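Tullside Remote Arm Support – Ticket thread
Product: Provon teleop kit, single arm
Status: Waiting on customer
Subject: Wrist turns a little on its own when I squeeze the trigger, ruins my demos

Hi, it's me again from the Plendcombe bench. I've got a new one for you and I've spent most of the afternoon on it, so sorry in advance for the length!

I'm recording a pick and place task by remote control. The wooden piece goes onto the beige plate, the hand backs off, end of episode. Everything else on the table stays put as clutter. I want 300 good episodes before I train anything, and I'm throwing away far too many of them. When I squeeze the trigger to close the fingers, the wrist rolls a touch at the same moment. I'm not asking it to roll. My hand feels still, and the arm thinks otherwise.

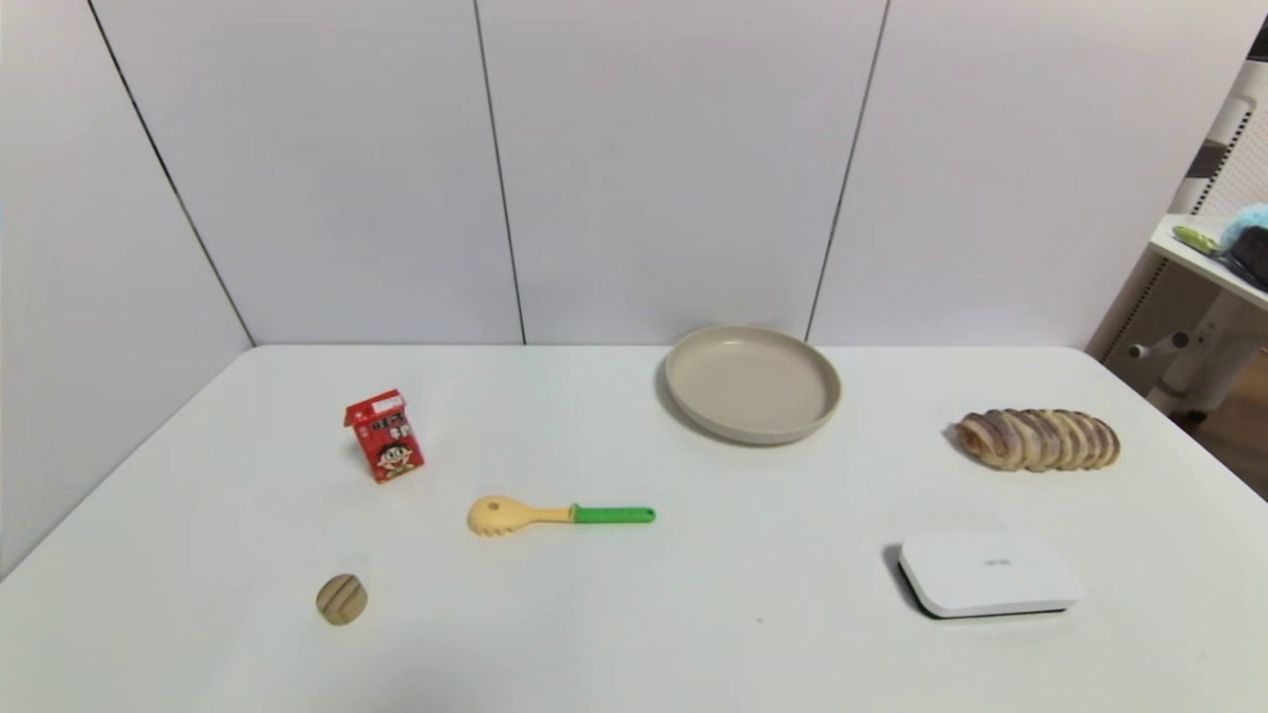 I haven't moved the table or touched the layout file. I use the same few things every time (red milk carton, the green-handled pasta server, plate, bread, the flat white box) and I put them back more or less where they were between takes. So I don't think it's a setup problem on the table side, but tell me if you want the layout file and I'll attach it.

What I've tried so far:

1. Restarted the controller and the arm, in that order and then the other way around. No change.
2. Re-zeroed the hand controller on its stand. Better for 15 episodes, then the roll came back.
3. Swapped the USB cable and went straight into the PC with no hub. No change.
4. Turned the motion scaling down by half. The roll gets smaller, but so does everything else, and reaching across the table takes forever.
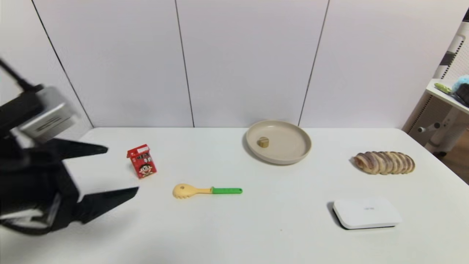 Number 4 makes me think it's coming from my side of the link. If the arm were drifting by itself, the scaling shouldn't matter, right? I also tried guiding the arm by hand with the motors soft, and I closed the fingers from the keyboard. Zero roll, 24 tries in a row. It's a slow way to teach anything and my arm gets in the camera's way, but at least it rules out the gripper.

UPDATE, 4:10 pm

Your reply said to look at the trigger dead zone and to check the log for wrist commands during the squeeze. Done! They're there. The roll value starts to move just before the grip value does, so I'm clearly twisting the controller as my finger comes in. Kind of embarrassing, but fine – I'd still like the software to forgive me for it.
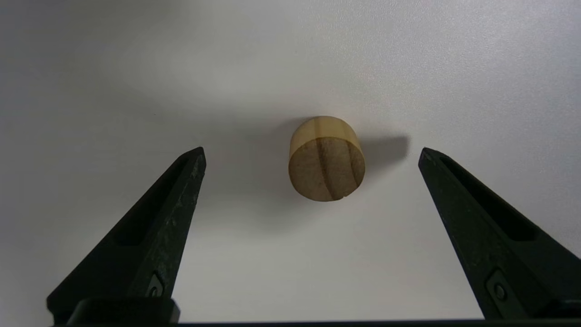
The wood is the fussiest thing to pick up because it's short and round, so if the fingers come in even slightly turned I get a bad grip and have to start over. With something bigger I'd probably never have noticed. I went back through an older batch from the Ngubane project, where the parts were chunky, and the same little twist is in those logs too. It just didn't cost me anything there.

I set the roll filter to the middle value like you suggested. It helps with the squeeze, but now there's a lag when I really do want to turn the wrist, and I overshoot near the plate. Is there a way to lock roll only while the trigger is moving? The manual mentions a "hold orientation" setting, but I can't find it in my menu. Maybe I'm on the wrong version.

UPDATE, 5:45 pm

Found it, it was under Advanced and grayed out until I switched the profile from Basic to Recording. You might want to put that in the manual! Hold orientation is now on, filter back to off, scaling back to normal. First few runs feel much nicer and the approach over the plate is back to how I like it.

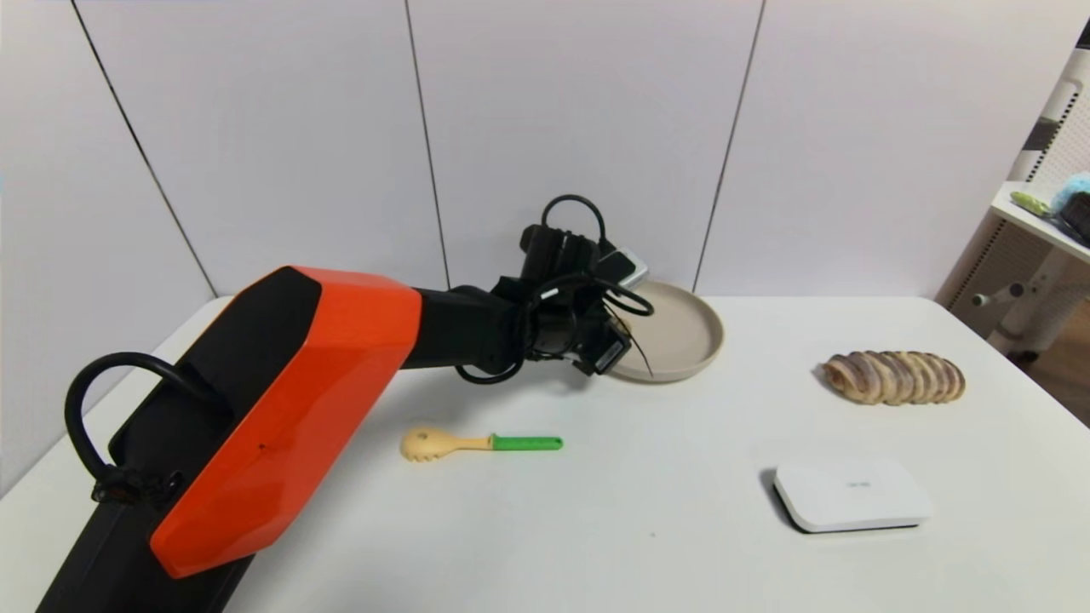 Arm over the plate, pasta server and bread in their usual spots.

Two things before you close this:

– Can I keep the older episodes, or will the twist confuse training? I have nearly 1000 of them if you count the other project, and I'd hate to redo them all. Would trimming the roll channel during the squeeze be enough?
– Does hold orientation get written into the episode file? I don't see a flag for it, and I'd like to be able to tell the new ones from the old ones later.

I'll do another batch tomorrow morning and send you the log either way. Please leave the ticket open until then.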